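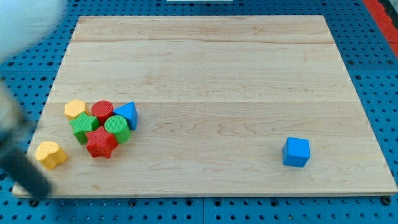
Shape blocks on the maple board, blue cube off to the right.

Destholm Shape Blocks: read me first

Hello, and thank you for downloading the Destholm set. I'm Theda Hamann, and I look after the blocks, the board and the folder of pictures that goes with them. This file started as a note to myself in April and has been growing ever since, so please forgive the wandering.

What's in the folder

There are 250 pictures of the blocks laid out in different ways, all on the same maple board (a lovely piece of wood, with a wavy grain I never get tired of). The board sits on a blue pegboard. Some layouts are tight little huddles, some are spread out, and plenty are a bit of both, with most of the pieces bunched up and one or two sitting off by themselves.

The blocks

They're plastic, brightly colored, with a textured surface. The shapes you'll meet most often are cylinders, stars, cubes, hexagons and triangular prisms. Color and shape don't go together, so please don't sort by one and expect to get the other! The cover picture has a red star and a green star, and a red cylinder and a green one too.

The yellow lobed piece causes the most letters. Some people call it a heart and others call it a flower, and lying on its side it could pass for either. I write "lobed" in the notes and leave it at that.

How the notes are written

Each picture has a line in layouts.txt giving color, then shape, then where the piece sits on the board. Left and right are always as you see them in the picture. "Front" means the edge of the board nearest you. A piece is marked "upright" or "lying" only when I felt sure about it.

Known troubles

The notes for 13 pictures still use my old word "column" for cylinder. I'm fixing them in the evenings, slowly. Layout 6 was entered twice, so keep the second one.

Using it

Teach with it, print it, make sorting games out of it, whatever you like. A mention of Destholm is kind. If you find a mistake, send me the picture number and what you think the line should say.

Theda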